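The Nolano 30 is a carry-on travel pack from Sternora, made for trips of up to a week where you move every day or two: island ferries, night buses, guesthouses without an elevator. It opens flat like a suitcase and carries like a hiking pack.

## Specifications

- Volume: 30 liters
- Main compartment: full zip, two compression straps
- Outside pockets: 4
- Laptop sleeve: none
- Colors: slate, sand
- Warranty: 10 years on seams and zippers

The hip belt unclips and stores behind the back panel. Do this before you board, as loose belts catch on overhead bins and luggage racks.

## Packing for a day out

The top pocket opens without unbuckling anything. It takes a rain shell, a paperback and lunch, or a market stop's worth of fruit and vegetables if you have a kitchen where you're staying. The lining wipes clean with a damp cloth.
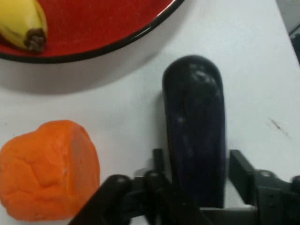

## Fit

One back length, adjustable through 4 positions. Start at the lowest and move up until the belt sits on your hip bones. Travelers with a long torso may prefer the Ortner frame pack, though it has to be checked on most small planes.

Albertina Falcão tested the pack on an 18-day trip by boat and bus. She kept it under her seat on every crossing but one. Her main complaint was the side bottle pocket — a wide bottle is hard to get back in when the pack is full. The pocket was made deeper in May, and all packs now shipping have the new one. 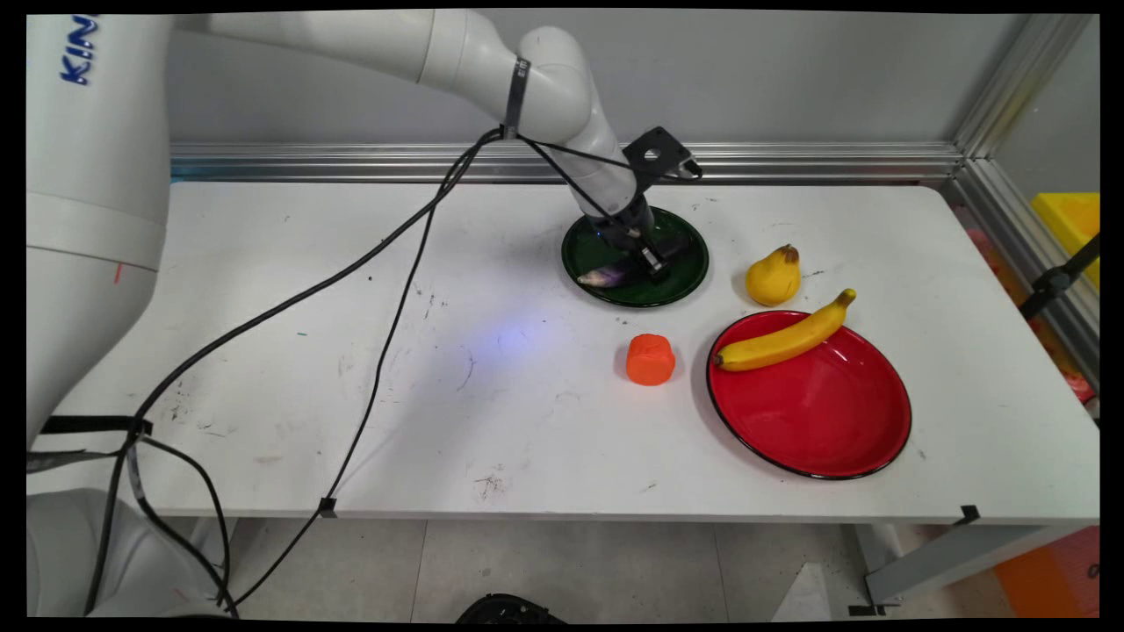
The rain cover is sold separately. The Flada cover in medium fits, with the drawcord pulled tight, and rolls up small enough for the bottom pocket. The fabric sheds light rain by itself but the zippers are not sealed.

## Returns and repairs

Unused packs can be returned within 30 days with tags on. For a repair, empty the pack, brush out any sand and write to Valter Torres at the Sternora workshop with a photo of the damage. Buckles and zipper pulls are mailed out free.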